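About Vistine

Vistine is a contract testing company. We measure enzyme activity, protein content and microbial load in samples sent to us by food producers, brewers, animal feed mills and water companies. Our laboratory and offices are in Pradton, on the ground floor of a former seed merchant's building next to the canal basin.

The company began as the quality department of a malting business. When the maltings closed, the department kept its instruments, its methods and most of its customers, and started trading under its present name. Malt and brewing work is still the largest single part of what we do. Feed enzymes come second, followed by drinking water and process water.

What we test

Most of our work is routine. A customer sends a set of samples on a fixed schedule, we run the agreed tests, and the results go back in the customer's own format. Diastatic power, alpha-amylase, beta-glucanase, phytase and total protein make up the bulk of it. Microbial counts are carried out in a separate room with its own entrance and its own air supply.

Non-routine work is quoted individually. It includes shelf-life studies, comparison of ingredient suppliers, and investigation of batches that have failed a customer's own checks. We do not test clinical samples or cosmetics.
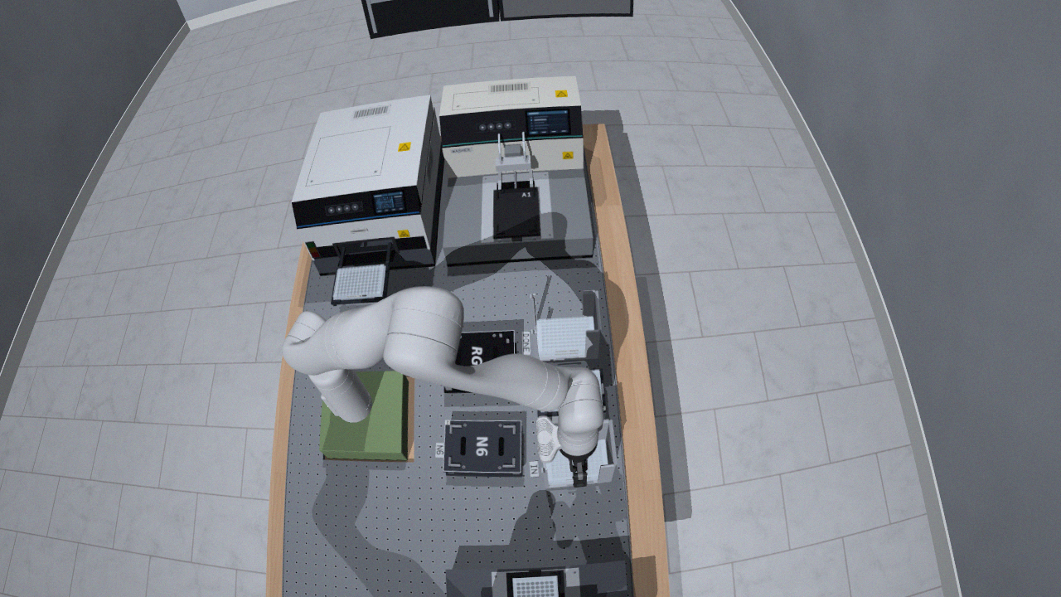

Samples should reach us by 15:00 if they are to be booked in on the same day. Anything received later is stored at the temperature stated on the submission form and booked in the next working morning. Malt and grain samples should weigh at least 200 g. Smaller amounts can be accepted for single tests, but leave nothing for a repeat. Liquid samples should be sent in screw-capped bottles with the cap taped, and water for microbial testing must be in sterile bottles, which we supply.

Methods and records

We use published reference methods where they exist. Where they do not, we use in-house methods that have been validated for range, repeatability and recovery, and the validation summary is available to any customer who uses the test. Method changes are notified in writing before they take effect. Where a change is likely to shift results, the old and new methods are run side by side and both sets of figures are reported for a period agreed with the customer.

Each result can be traced to the analyst, the instrument, the reagent lot and the calibration in force at the time. Retained material is kept for 2 months after the report is issued – longer by arrangement.

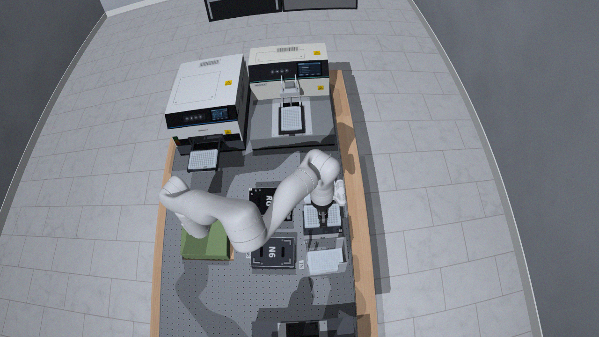

Premises

The building has 934 square metres of floor space, divided between sample reception, milling and preparation, the wet laboratory, microbiology, cold storage and offices. Milling is kept at the north end, behind a lobby, to keep grain dust away from the weighing room. The cold store was rebuilt when we took over the adjoining unit, and now has separate chilled and frozen sections with independent alarms.

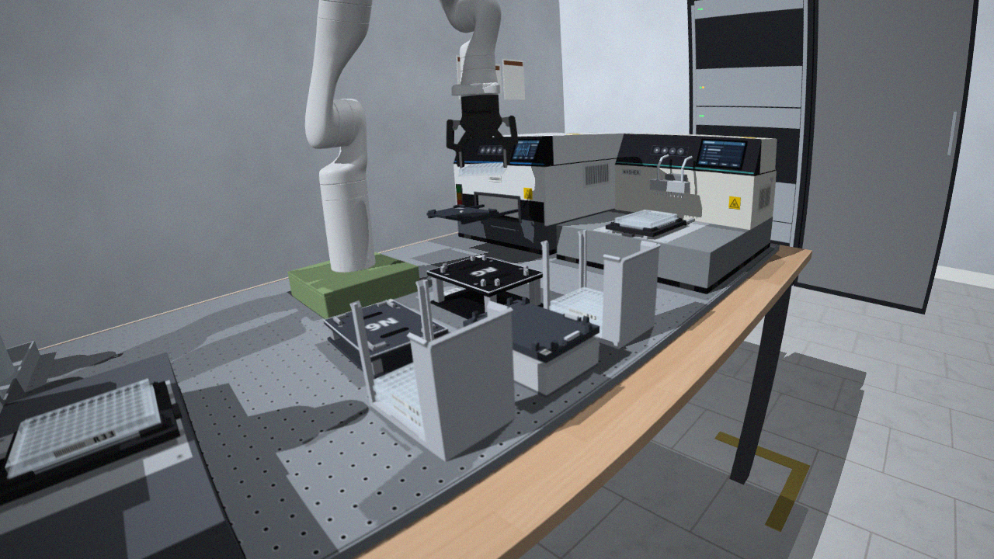
Deliveries come in through the yard on Esfahani Street. The gate is low, so larger vehicles should use the loading bay at the rear and ring the bell marked Reception. Visitors' parking is to the left of the main door. Customers who wish to audit us are welcome to do so, and should allow a full day. April is our busiest month for malt work and we ask that audits be booked outside it where possible.

Gralteck

Results are issued through Gralteck, our reporting system. It was written in-house to replace a set of linked spreadsheets and is now used for booking in, worksheets, invoicing and trend charts. Customers can download reports as PDF or plain data files, and can set upper and lower limits for each test so that an out-of-range result is flagged on release.
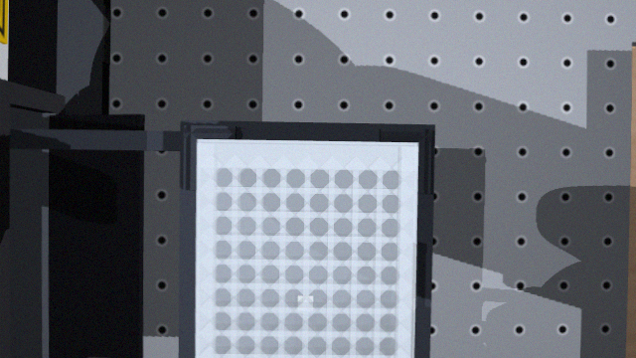 A multi-well plate, viewed from above.

Gralteck is closed for maintenance on Friday evenings. Reports released during that time are sent out when the system reopens.

Contact

General enquiries and requests for quotations can be made by telephone or through the form on our contact page. Submission forms, sterile bottles and return packaging are ordered from sample reception. Please quote your customer number on all correspondence.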